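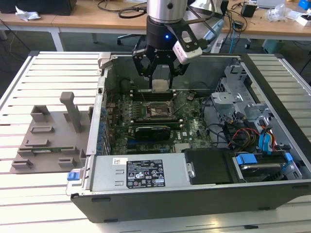 Socket task on the Henari bench kit, desktop tower on its side with the panel off.

3 min read

The Henari bench kit is a teardown and assembly station for school robotics clubs and student projects. It covers the arm mount, gripper, camera bracket and a 3D-printed fixture plate with raised slots for small boards.

Supply your own tower. Any desktop case that lies flat will do – remove the side panel and raise the socket lever before starting a run.

Reach: 500 mm
Fixture plate: 176 mm wide
Task files: 34, in 3 levels

Level 3 contains the socket tasks used in the Lindham student round. The Hurker finger set is sold separately. Plates ordered before May use the old slot spacing and need the adapter strip.

Comments

cavalcanti_club: Does the plate take full-length RAM?
benchuser: Yes, in the outer slots – the inner ones are too short.
rlab2: Adapter strip fits, screws were missing from ours.

Contact Henari | © Henari 2023 | Back to top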